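Trarncombe Neighbours – Help and Advice – House and Home

Inherited leaf wallpaper in the spare room. Strip it, paint it or learn to love it?

Shona Innes
We moved in January and the back bedroom came with wallpaper: big brown leaves all over, berries, stems, the lot. My other half wants it gone by Saturday, when his mother arrives. I don't hate it, which worries me. Can you paint straight over old paper, or is that the sort of thing that gets you talked about? The walls are old plaster and I've been told the house is held up largely by habit. We have a budget of 500 and I'd like to keep most of it.

Ifeanyi Akpan
Just paint it. Did mine in an afternoon. Two coats, job done.

Struan Niven
I'd be careful with Ifeanyi's afternoon. I painted over paper in our hall and it looked splendid until the next morning, when the seams had lifted and the wall looked like a badly packed suitcase. Some papers take it and some sulk, and you won't know which you've got until the tin is open.

Try this first. Pick a corner behind the door and wet a patch with a sponge and warm water with a drop of washing-up liquid. Leave it 25 minutes. If a scraper goes under it easily, you have ordinary paper and can strip the room in a weekend, though not by Saturday if you also intend to be civil to anybody. If the water sits on top in beads it's vinyl. Peel the top layer off dry, then soak the backing.

Old plaster can come away with the paper. Ours did, in a piece the size of a tea tray. Ritchie's in the high street wanted 2,938 to replaster the whole hall, so I bought a bag of filler and lowered my standards.

If you do paint, seal it with an oil-based primer first. Emulsion straight on is mostly water, and you're back to the suitcase.

Innes Semple
Third option – leave it alone. I've lived with brown leaves for nearly 8 years and have stopped noticing them, much as one does with a spouse's shirts. Leaf paper is forgiving and goes with a plain white surface and anything bright. Mine's a paler ground than most, with a second lot of faint leaves behind the brown ones. The clothes on the white table are as tidy as I get.

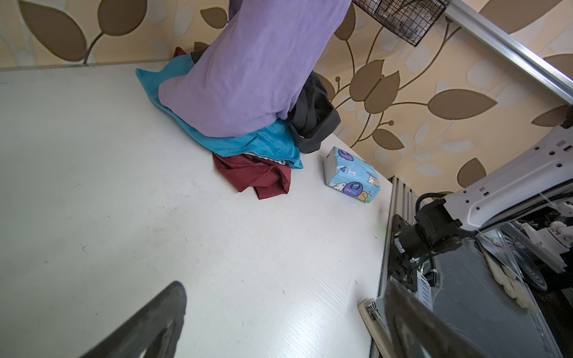
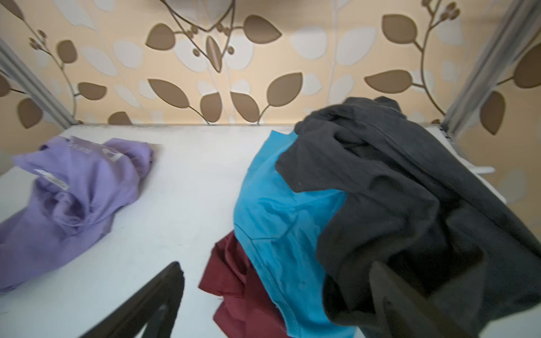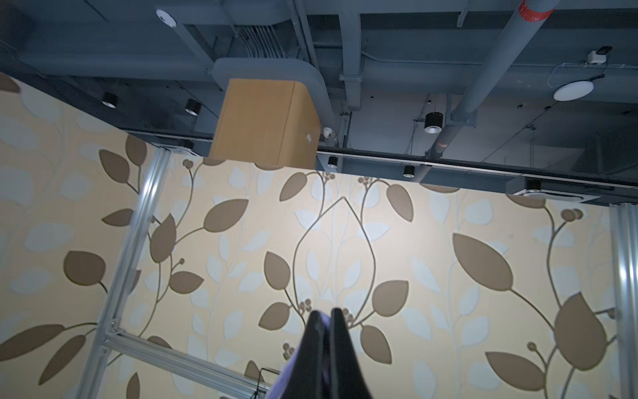
If you keep it

Stick down any loose edges with seam adhesive (a cocktail stick gets it in behind), then go over them with a clean roller. Dust with a dry cloth from the top down. Don't scrub the berries. And put his mother in the front room, where she can disapprove of the carpet.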